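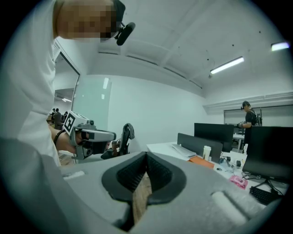
How does a learning center decide which robot tools to buy? The work begins many months before a box arrives at the door, and much of it is done with paper, pencils, and arithmetic. At the Trornow Learning Center, the equipment office makes a plan each year for the robotics rooms. One item in the plan is the hand-held gripper, a tool that a person carries and points at things. The one in the person's hand has a white cube on top with a black-and-white square pattern printed on it. A pattern of this kind is called a marker. A camera and a computer can use a marker to work out where a tool is and which way it is turned. A small part like a marker must be in the plan too, as a gripper that is missing a part may have to wait on a shelf until a new part comes.

What is a budget?

A budget is a plan for money. It shows how much money there is, what it will be spent on, and how much will be left. Families make budgets for food and clothes. Schools make budgets for books and buses. The equipment office makes a budget for machines.

Suppose the office has $1,000 for one project. It cannot spend $1,001. If the tools on the list cost more than the budget allows, the office must choose. It may buy fewer tools, look for a lower price, or wait until the next year.

Needs and wants

Every request is placed in one of two groups. A need is something the project cannot do without. A want is something that would be nice to have. A pair of grippers may be a need if a person must use both hands for the job. A carrying case in a favorite color is a want.

Sorting is harder than it sounds. People who ask for equipment often believe that everything on their list is a need. For this reason, the office asks each group to write one sentence for each item, telling what would stop if the item were not bought.

The price and the full cost

The price is the number on the tag. The full cost is the price and everything else that must be paid to keep the tool working. This can include:

Shipping, the money paid to bring the tool to the building
Batteries, cables, and chargers
Spare parts, such as finger pads and screws
Repairs
Time for people to learn to use the tool safely

Last year, the Sirnley project asked for a set of gripper parts. The full cost was $647. The project had a budget of $1,000, so the office did this subtraction:

$1,000 - $647 = $353

The remaining $353 was saved for repairs. Money that is set aside in this way is called a reserve.

Comparing sellers

The office asks for prices from three sellers before it buys. A written price from a seller is called a quote. For the Sirnley parts, one quote came from Orozco and one came from Dukus. The third seller did not have the parts in stock. The Dukus quote was lower, but it did not include shipping. When shipping was added, the Orozco quote was the better choice. Readers should remember this when they compare prices at home: the same things must be counted on both sides.

Planning for space and time

A tool needs a place to be used and a place to be kept. Before the office approves a request, a staff member measures the room and checks the desks, the shelves, and the electrical outlets. Cables must be kept away from walkways.

Time is part of the plan as well. Some tools take four weeks to arrive. If a project begins in June, the order must be sent in early May at the latest.

Try it yourself

Make a plan for a robotics club. Your budget is $1,000. Write down the tools you would like, and mark each one as a need or a want. With the help of an adult, find the price of each item and add the cost of shipping. Set some money aside as a reserve. If your total is too high, begin with your wants and decide which of them can wait.

Words to know

Budget: a plan for money
Full cost: the price and all other costs of owning something
Marker: a printed pattern that a camera can find
Quote: a written price from a seller
Reserve: money saved for later needs

Trornow Learning Center, Equipment Office
Page reviewed 2022-05-11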